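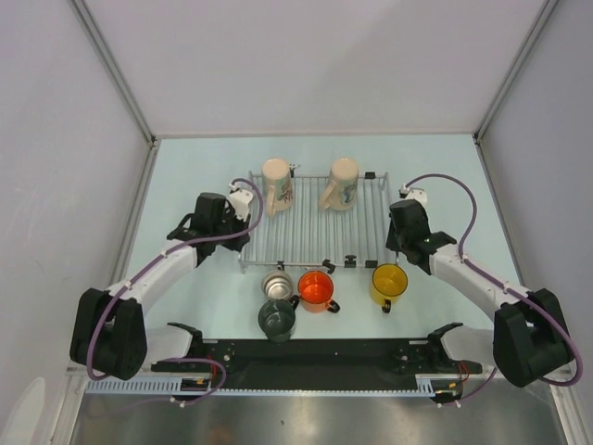
Thursday, gone eleven. Should be in bed. Writing this with the wrong glasses on so forgive the scrawl, future me.

Cups. That was the day, more or less. Meant to do the whole kitchen cupboard before the move and got as far as cups and the rack and then the phone went and went again. Erhan Yazıcı about the van. Can't do the Friday now, can do the Monday, is Monday alright, well it'll have to be. Then Mum. Then Erhan again, how many boxes. How should I know how many boxes, I've done cups.

Anyway. Two cream mugs with the cartoony pictures are definitely coming to the new place. No argument. Şengül gave me the first one when I left Prerkonska and then the other the Christmas after, and I've drunk out of one or the other pretty much every morning since. Blue bits on both, lots of other colours. She'd be cross if I packed them in a charity box by mistake and she'd know, too, she'd come round for tea and look. Stood them up at the back of the rack to keep them away from the rest while I made my mind up.

The orange one - keep. Cheerful. Black handle, matches the yellow one, and I'm not splitting them up now after all this time. Orange is mine and yellow is for whoever comes. Erhan always asks for the orange and never gets it.

Green glass one with the black handle, undecided. I like it with mint tea in. Don't like it for anything else, coffee looks like pond. Put it on the keep side, moved it off, put it back. Silly amount of time on that. Keep, for now. Can always go later.

The little steel cup was Dad's camping one, from the Hollier trips, when we had the tent that leaked on my side only. Had forgotten about it till it came out from behind the colander. Not much use for anything indoors, burns your lip if you put tea in it. Toothbrushes? Pencils? Keep obviously. Rang Mum to tell her I'd found it and she thought it had gone years ago, with the stove. We got onto the summer it rained and the farmer who let us sleep in the barn and that was forty minutes gone, and the tea cold.

Rack comes too. Five clips on it still, the little black ones, three along the front and one at each back corner. Thought I'd lost one. The wires could do with a proper going over with bicarb but not tonight. Must remember to measure the draining bit next to the new sink, I've a feeling it's narrower. If it doesn't fit longways it'll have to go sideways and then I'll be reaching over the mugs for the tap every time. Ask the agent? She never rings back. Take the tape measure on Saturday morning when I get the keys.

Wrapping. Used up the free papers and then the tissue out of the shoe boxes. Şengül says socks, stuff a sock in each mug and another round the outside, then you've packed your socks as well. Quite clever. Will try it tommorow with the cream ones, thick socks.

Money, quickly, before I forget. Van is 488 all in with Erhan's mate driving. Deposit back from here should be 673 if they don't quibble over the mark by the window, which was there when I came and I've got it in writing somewhere. Somewhere. In a box, probably, already taped. Ten pounds to Kuusk for the rolls of tape, must pay her, keep forgetting, she's too nice to say.

Letter from Pliltivent came about the final bill. Didn't open it. Will open it tomorow with a biscuit.

Still to do in the kitchen - plates, pans, the drawer with everything in it, spices (half of them must be from the flat before), under the sink which I am dreading. Plus the shelf over the door I can't reach without the steps, and the steps are at Şengül's. Text her. Also defrost the freezer. Eat the peas.

Felt a bit odd, late on, when I shut the cupboard and the shelf was bare. Seven years of cups on that shelf. Rings on the lining paper where the mugs went, you could have put them all back in the right places by it. Didn't peel the paper up. Tomorrow.

Back aches. Hot water bottle is not packed, thank goodness, I checked. Alarm for half six, Erhan's dropping more boxes off on his way to work and he wants the door answering this time.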